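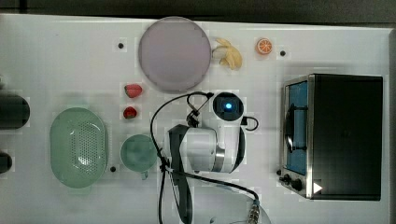

Hladun Community College students place second in kitchen robot contest

A student team from Hladun Community College took second place in the tabletop manipulation category at the Drirkis Student Robotics Meet in October, finishing 9 points behind the winning entry from Clidier Technical Institute.

The team entered a single-arm system called Arumar, which the students built up over two semesters in the college's applied automation course. Teams in the category had to program an arm to sort and serve toy food on a table set with ordinary kitchen items, including a plate, a mug, a colander and a toaster oven. No remote control was allowed once a run started.

Nesma Amrani, who teaches the course and advised the team, said the result was better than she expected from a group entering for the first time.

"They had a working arm in the spring, but it could only pick up one kind of object," Amrani said. "Most of the summer went into getting it to handle things with different shapes. A banana and a strawberry need two very different approaches."

Each team was given four scored runs. Before every run, judges handed over a written list of tasks, such as moving a piece of fruit to the plate or placing an item in the colander. Points were given for each finished task and taken away for dropped objects or for touching anything not on the list.

Hladun ended the day with 152 points. Its strongest run was the third, when the arm finished the full list with time left over. The second run was its weakest. The arm stopped halfway through after a cable caught on the mug handle, and under the rules the students could not step in to free it.

The team rerouted the cable during the lunch break and changed the starting position of the arm. Amrani said the same problem had come up in practice but the students thought they had fixed it in software.

The oven tasks were the hardest part of the contest for most entries. Only two teams, Clidier and Hladun, opened the oven door during a scored run. Hladun did it once, in its final attempt, but did not get the food inside before time ran out.

To train the system, the students guided the arm through each motion by hand and recorded the results. They collected 1432 practice attempts between the start of the summer session and the week before the meet, working in pairs in the automation lab on the first floor of the Weller Building. Food and kitchenware were moved to new positions between attempts so that the arm would not depend on a fixed layout.

Students also wrote their own program for finding objects on the table with an overhead camera. Early versions had trouble telling the strawberries apart when they were close together and would send the gripper to a point between them. That was corrected in September by having the program look at size as well as color.

The arm and the camera were paid for out of the course equipment budget. The toys and kitchen items came from a thrift store and from the students' own homes.

The second-place finish carries no cash prize, but it gives Hladun an automatic spot at next year's meet, where the category is expected to add a two-arm division. Amrani said the college has not decided whether to enter it. Several members of the current team will graduate in the spring, and the rest would need to train new students on the system first.

The Arumar team will show the arm at an open lab session on Thursday at 4 p.m. Visitors can set out the toy food themselves and choose which items the arm should pick up. The session is free and open to the public, and children must come with an adult. Parking is available in the lot behind the Weller Building.

Registration for the spring section of the applied automation course opens next month. Students need to have completed introductory programming or have permission from the instructor.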